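Speaker notes, group seminar, February 24, 2026
Talk: Which camera does the policy listen to?

Slide 1. Start slowly. Say thank you to the chair. Our question is simple: when a policy has one head camera and two wrist cameras, which view does it use, and at which moment? We call the method Varma. It hides one view for a short window during the rollout, and we compare the actions with and without it. All of today's results are in simulation. Say this early, so that people do not wait for the hardware part.
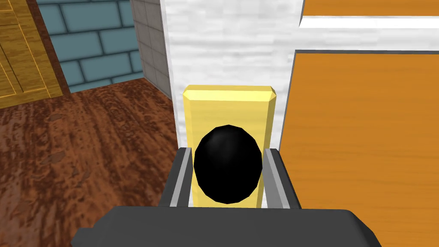 Annapurna Mudaliar
Doctoral researcher, Umley robot learning group

Slide 2. The wrist view. Let people look for a few seconds. At this distance, the yellow block and the black egg shape take the center between the fingers, and the room is only at the sides. Ask: if this is all the policy has, can it know where to go next? Our first guess was no. Our guess was partly wrong, I come back to it on slide 4.

Slide 3. The setup. We ran 2648 rollouts in the Ukden rooms. In 859 of them we hid the head camera for 12 steps, and the window began at a random time. Wall patterns and floor materials are changed between rooms. Do not read the whole table. Point only to the row "before contact" and the row "after contact".

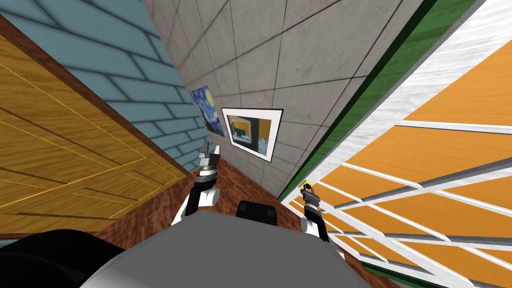 Head view: both grippers, with the far wall behind.

Slide 4. The main result. Before contact, hiding the head view changes the actions very much. After contact, the change is small, and the wrist views do most of the work. Please say "change in action" and not "importance". A reviewer in November complained about this word, and I agree with the complaint.

Then the part which surprised us. Strong patterns in the wrist view can also pull the action, even if they have no role in the task. The next slide is for this point. Speak about the pattern between the fingers first, then about the painting on the wall. 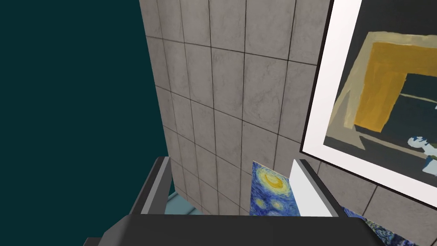 Sodorier asked in the practice talk whether hiding a view is fair at all, because a policy never saw a blank image in training and may react to the blank itself. Good question, answer it before somebody asks. We repeated 600 rollouts with a delayed image in place of the blank one. The order of the views stayed the same, but the effect was smaller.

Slide 6. Limits: one policy type, only simulated rooms, fixed window length. If time is short, skip the appendix and go to questions.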